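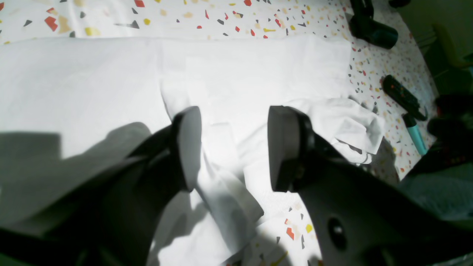
Wrist camera, pads either side of a fold, white cloth on the speckly tablecloth.

Monday, August 17, 2020

Folding bench, Villanbridge summer robotics club. Writing this up before I forget which change did what, because last week I didn't and we spent most of a session rediscovering our own settings.

So! The folding task. For anyone joining from the other bench: Brudero (the arm, named by the younger lot, I had no say) has to pick up a white cloth, fold it in half, and leave it flat enough that the judges at the Strickland open day would call it folded. Divo is our software, the bit that looks at the wrist camera and decides where to pinch. Brudero is the muscle, Divo is the opinions.

Today was all about the pinch. We know from April that going for a flat bit of cloth is hopeless, the pads just slide over it or press it into the table and the arm gets grumpy about force. What you want is a ridge, something standing up a bit that you can get one pad on each side of. The picture is just the sort of position I mean, with the fold coming up between the pads. If every attempt looked like that I would be a very happy person.

The trouble is the light. It comes in strong from the left at our bench and the white cloth goes completely blank in places, and then the gripper throws its own great shadow on top. Divo looks for creases by looking for darker lines, so it loves shadows. Twice this morning it went very confidently for the edge of Brudero's own shadow. Beautiful approach, lovely smooth path, nothing there to grab.

Things tried, in order:

Turned the camera exposure down. Helped a lot with the blank patches, but the dark pads then merge into the shadow at the bottom left and Divo loses track of where its own finger is. Went halfway back. Leaving it there for now.

Masked out the bottom left corner altogether, so creases in that part are ignored. Crude, but the shadow grabs stopped. The cost is that a perfectly good fold sitting over there won't be seen either. I can live with that for this week.

Slowed the last bit of the descent. No idea if this matters! It feels calmer. Somebody please test it properly with only that one thing changed.

Pad gap. Widened it a touch before the descent so a fat fold doesn't get squashed down by a pad landing on top of it. Too wide, though, and it gathers up two folds at once and you get a sort of cloth sausage. I've written the new value on the tape on the side of the bench, next to the old one, please don't peel the tape off.

We did 30 attempts after all that, with the cloth scrunched by hand in between (whoever scrunches should try to do it differently each time, I know I have a favourite scrunch and I suspect Divo has learnt it). Much better than Friday's lot. I haven't been through the log carefully so I'm not putting a success number here until I have. The failures I watched were mostly the hem end. When the striped hem is crumpled up on top, Divo reads the thin grey stripe as a crease and aims along it. Obvious once you see it, and a bit annoying, as the stripe was the reason we picked this cloth — it was meant to help us find the edge.

Two ways round that. Either we teach it what the stripe looks like, or we swap to a plain cloth and lose our edge marker. I'd rather teach it. We've got 1,348 labelled frames so far and only 338 of them have the hem anywhere near the grab point, so it's hardly surprising it gets muddled. I'd like to reach 2,000 before the open day, with most of the new ones hem side up. If everybody labels a few at the end of each session we'll get there without anyone having to give up an evening.

About the tablecloth. I know there's been a campaign to swap it for plain black. It would make finding the cloth dead easy and I do see the appeal. But the open day rules say the surface may be patterned, and all those little red and yellow flecks are a decent rehearsal for whatever we get handed. So far Divo hasn't mistaken a fleck for anything, it's only the white-on-white bits that catch it out, where a pale patch of tablecloth meets the edge of the fabric and the outline goes vague. My vote is to keep it.

Also, the pens. There's a speckled marker with a turquoise end on the right of the tablecloth in the picture. Marker pens live in the pot, please, when the arm is running. It's well away from the grab there, but the second half of the fold swings out to the right, and I don't want Brudero learning to draw.

For next session:
go through today's log and get a proper number
label hem frames, right side first
test the slow descent on its own
try a bit of tracing paper over the window and see if the shadow softens
find out who has the spare pads, the left one is due a change

Exposure and mask settings are saved in Divo under today's session. Old ones are still in there too, so if it all goes daft just load those and start again from the descent speed.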